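So Flivow have a new phone out, the Jekard 3, and everyone seems to have decided it's the bargain of the year. I've read the same three reviews you have. I'm not convinced.

The price is £200, and I'll grant that's low. But look at what you get for it. The storage is so small you'll be deleting photos by December, and the memory card slot they made such a fuss over last time has gone. If you want the bigger version you have to buy it through Flelter, who add delivery on top and won't say when it ships.

Then there's the battery. "All day", says the box. Whose day? My last Flivow said the same and was begging for a plug by teatime.
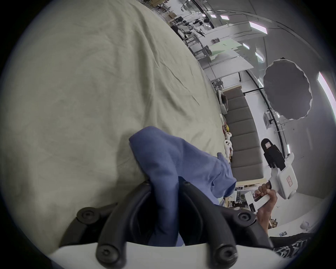
What bothers me more is the updates. They promise three years of them, which is what they promised with the Jekard 2, and mine had one and then silence. I wrote to ask and got a reply thanking me for my interest in the brand.

People keep telling me it's as good as a £400 phone. Fine, but I'd like to hear that from somebody who has owned one for a year. Until then I'm keeping my old one, cracked corner and all.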